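Orange handle on a black mug – leave it or replace it?

Posted in Kitchen & Tableware by Rarnine

I have a black mug with an orange-red handle that I use every day at work. The body is fine. The handle has started to feel slightly tacky when I pick it up, mostly in the afternoon after it has been washed a few times. I would like to keep using it if I can.

What I have tried so far: dish soap and a soft sponge, then a paste of baking soda and water left on for 50 minutes. The paste helped for a day. By Wednesday it felt the same again.

Two other things I would like to know. First, does it matter where the mug sits between uses? Mine stays on a teal table next to a round white disc. Second, is there a safe way to get light specks off a dark interior? I don't want to scratch it. 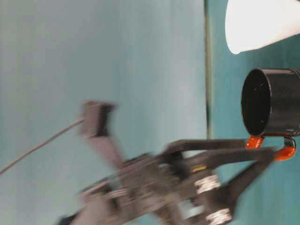
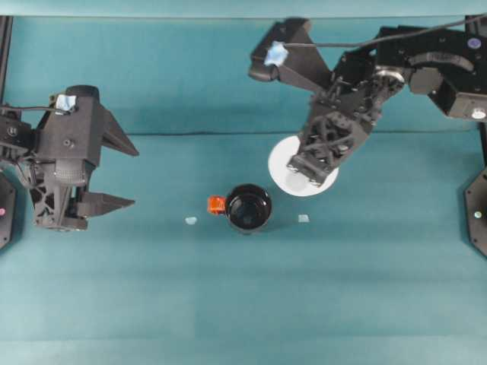

The mug with the orange handle, on the teal table.

I don't have the box anymore, so I can't check the care instructions. It holds 230 ml if that helps anyone identify it.

Karppinen

Sticky handles are usually one of two things. Either there is a film of soap and skin oil sitting on the surface, or the surface itself is breaking down. You can tell them apart with rubbing alcohol on a cotton pad. Wipe one small spot near the bottom of the handle, wait for it to dry and press it with your thumb. If the spot feels clean and the rest doesn't, you had a film, and you can do the whole handle the same way. Test first, as some plastics go cloudy with alcohol. Rinse well after.

If the spot is just as tacky a week later, the material is going and no cleaner will bring it back. I would retire it to a pen holder at that point.

For the inside, try warm water and a spoonful of citric acid. Leave it up to 4 hours and wipe with a cloth. Pale specks in a dark mug are often hard water. If they don't move, look at them under a lamp, as they may be tiny chips or plain reflections. Stay away from scouring pads on anything black. Every scratch shows.

Where you keep it makes no difference on a normal table. Keep it out of direct sun and away from a heater – that's all I would worry about.

Pleltonau

Is it going in the dishwasher? You said washed a few times a day but not how. I had one go like that and I stopped putting it in the machine and it was ok after that. Could be something else though.

Eino Mäkelä

Agree with Karppinen on the alcohol test. Skip the baking soda on the handle from now on. It is mildly abrasive and will dull a glossy finish if you keep at it. White vinegar, half and half with water, is fine for the specks if you have no citric acid in the house.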